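Chantelle Motaung
Right, a thread on the Grovden business, for anyone who has sensibly been ignoring film news all June. 1/

Grovden is a 103-minute drama about a lighthouse keeper who stops speaking. It opened on 12 screens. By teatime it had 1,000 one-star reviews, which is a remarkable turnout for 12 screens. 2/

The complaint: the last scene was swapped after the festival run. In the old ending he rows out to sea. In the new one he gets a dog. People have fallen out over this dog. 3/

Stollov, the distributor, says the director approved it. Rampersad, the director, says he approved "a dog, in principle". 4/

We use cookies to improve your experience. Accept all | Manage settings

I've seen both versions. The rowing one is better - but the dog gives the best performance in either, and I include the lighthouse. 5/

My brother thinks the whole row was cooked up to sell tickets. He also thinks this about the weather. 6/

A few pictures before the last bit. 7/

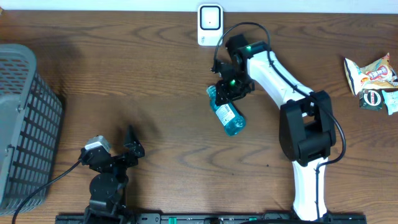
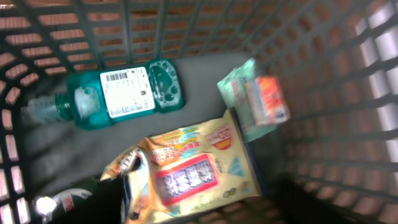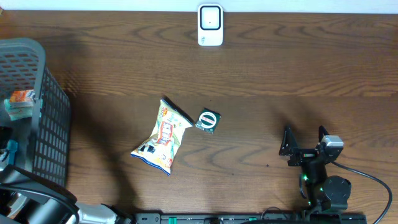

8/ WHERE TO SEE IT
The Dondent is showing both endings back to back for 2 weeks, with an interval so people can swap seats and glare at each other. The late one starts at 9pm and the bar shuts before the dog turns up.

9/ Replies are open. Please don't send me your own ending. I've had four already and three of them have a second dog.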